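# 夜番の記録　海戦ゲーム『ビルナンス』の同盟で過ごしたひと冬

スマホの目覚ましが鳴るのは午前三時。仕事でも釣りでもなくて、港の補給を見るためだけに起きるんです。我ながらどうかしてると思うけど、去年の11月から続いた第二期サーバーのあいだ、私はずっとそういう暮らしをしていました。

『ビルナンス』はブラウザで遊ぶ海戦ストラテジー。船を造って、島を取って、港をつないで航路を広げる、というところまではよくある作りです。変わっているのは時間の流れ方で、艦隊の移動に本当に時間がかかる。隣の島まで四十分、外洋を渡るなら丸一晩。着いたときに誰も見ていなければ、船はそのまま沖で棒立ちになって、夜更かしの得意な敵にぼこぼこにされます。

だから同盟には夜番がいる。私の入っていた「ブロックソープ」は定員いっぱいの30人で、住んでいる国も時間帯もばらばら。ありがたいことにヨーロッパ勢が多いので、あちらの深夜は日本の朝にあたるわけです。通勤電車で港を見張って、会社に着いたら引き継ぎ。この時間割だけ見ると、私はわりと使える人材でした(戦闘はからきしだけど)。

## 引き継ぎ帳のはなし

引き継ぎは共有の表計算シートでやっていました。最初はただの当番表だったのに、備考欄がだんだん長くなっていって、冬の終わりには航海日誌みたいになっていた。「北の灯台沖に偵察二隻、たぶん暇なだけ」「砲弾が足りない、誰か鉄を送って」「パンを焼いているので五分離れます」。この最後のはデール・ウエレットの書き込みで、戻ってきたのは一時間後です。そのあいだに輸送船が三隻沈みました。パンはうまく焼けたそうです。

書式にうるさいのはタデウス・ホレンシュタインで、時刻は必ず世界標準時で書け、色分けは勝手に増やすな、と何度もシートの上端に赤字で注意が出ていました。私はこれに従わず、自分用に日本時間の列をこっそり足していたんですが、いつのまにかその列にもきちんと罫線が引かれていた。怒られるより恥ずかしかった!

敵の同盟「チェルカーノ」にも似たような帳面があったはずで、それは動きを見ていればわかります。毎日決まった時刻に巡回の向きが変わる。当番が交代しているんですね。几帳面な人のときは港をひとつずつ見て回るのに、次の人になるといちばん大きい港のまわりをぐるぐるするだけ。顔も名前も知らないのに、「あ、今日はぐるぐるの人だ」とわかってくると、なんだか近所の人みたいな気がしてきます。

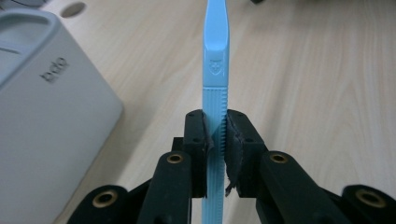

夜番なんてものは運営が仕組みで片づけるべきだ、とハイドルン・ピヒラーは言う。自動で反撃するか、せめて就寝中は攻撃を受けない時間帯を選べるようにすればいい、眠いのを我慢した人が勝つゲームを戦略ゲームとは呼びたくない。第二期の途中で当番を降りたのも、それが理由だったそうだ。

いや、ぐうの音も出ません。私だって三時の目覚ましが健康にいいとは思っていないし、サーバーの後半は会議中に意識が飛びかけました。保護時間を入れているゲームはほかにいくらでもあって、それで十分おもしろく回っている。もし第三期で導入されたら、私は真っ先に拍手すると思います。

ただ、困ったことに、覚えているのは夜番の夜のことばかりなんですよね。

## 外洋を渡った晩

山場は中盤の大遠征でした。チェルカーノの本港を直接たたこうという作戦で、主力艦隊を4つに分けて、別々の航路から同じ時刻に着かせる。言い出したのはギゼッラ・ヴィラーグ。普段はほとんど発言しないのに、ある朝シートを開いたら到着時刻の計算表がまるごと一枚増えていて、隅に「たぶん合っています」と書いてあった。

いちばん遅い艦隊は渡りきるのに十一時間かかります。そのあいだ、船は引き返せるけれど曲がれない。見つかれば待ち伏せされるから、陽動の小舟を南に流し続ける係が要る。私の担当はこの小舟でした。地味! 安い帆船を一隻造っては出し、沈められてはまた造る。派手な戦果は何もないのに、出勤前の二時間で手のひらがじっとり汗ばんで、味噌汁が冷めているのにも気づかなかった。

途中で例の「ぐるぐるの人」が珍しく南に出てきたんです。小舟につられたのか、たまたまか。私はチャットに「南、動いた」と打ったつもりで「南、働いた」と送ってしまい、翻訳機を通したみんなが大混乱。ゲラシモス・コンスタンティニディスから「誰が就職したんだ?」と返ってきて、以来この同盟では敵の出撃を「就職」と呼びます。転職、というのもある。航路を変えたときです。

結果を言うと、本港は落とせませんでした。先に着くはずの艦隊が、出港時の積荷の見落としでわずかに遅れたんです。三つの艦隊で殴りかかって、四つめが水平線に見えたころには残りはほとんど沈んでいた。ギゼッラは計算表の「たぶん」のところを太字に直していました。

それでも引き上げるとき、チェルカーノの誰かが全体チャットに短く「良い航海だった」と書いてくれた。翻訳機越しの一行です。私はその日の昼休み、ずっとそれを眺めていました。

## 当番を組む人へ、すこしだけ

同じような同盟にいる人から、どう回していたのかとよく聞かれるので、うちのやり方を書いておきます。

まず、ひとりの当番は二時間まで。三時間を超えると書き込みが雑になり、四時間めには敵味方の旗の色を間違えます(私です)。続けて二晩は入れない。休むときに理由を書かせないのも大事で、ここはホレンシュタインが最初から譲りませんでした。理由の欄があると、みんな立派な理由を探してしまって、かえって休めなくなるから、と。

それから、砲弾の残りと帰港中の船は必ず引き継ぐこと。戦況の分析なんて後回しでいい。寝起きの人間が読めるのは二行までです。

通知音は普段の目覚ましと変えてください。私は同じ音にしていたせいで、日曜でもないのに休みの朝、飛び起きて補給を確認したことが何度もあります。サーバーが終わったあともです。
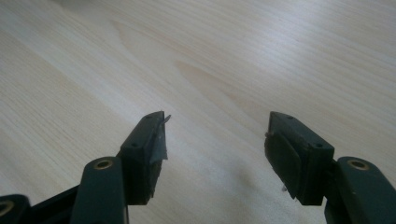
*明るい色の木の天板。*

## 最後の日

第二期は開始から147日で閉じました。順位表の上では、うちはチェルカーノに1777点差で負け。港にして小さいのがふたつぶんくらいの差です。あのパンの一時間がなければ、という話は当然のように出て、ウエレットは最終日のチャットに焼き方の手順を全部貼りました。あれだけ長い文章を彼が書いたのは初めてじゃないかな。

閉鎖の直前、残っていた船を全員で真ん中の海に集めました。戦闘はもう止まっているから、敵も味方も好きに寄ってくる。あのぐるぐるの人もいたはずなんですが、どの船がそうなのかはわからずじまい。試しに私が旗艦をぐるっと回してみたら、端のほうの青い旗の船がひとつ、同じ向きに回り返してくれました。そうだったのかもしれないし、ただのご挨拶だったのかもしれない。

ピヒラーも顔を出していました。当番には戻らないけれど、終わりくらいは見に来るらしい。次も夜番があるなら造船だけ手伝う、とシートの備考欄に書いてあって、その下にはもう第三期の当番表の枠ができている。罫線がまっすぐなので、誰が引いたかはすぐわかりました。

私の名前は日本時間の朝六時のところに、薄い灰色で仮置きされています。まだ消していません。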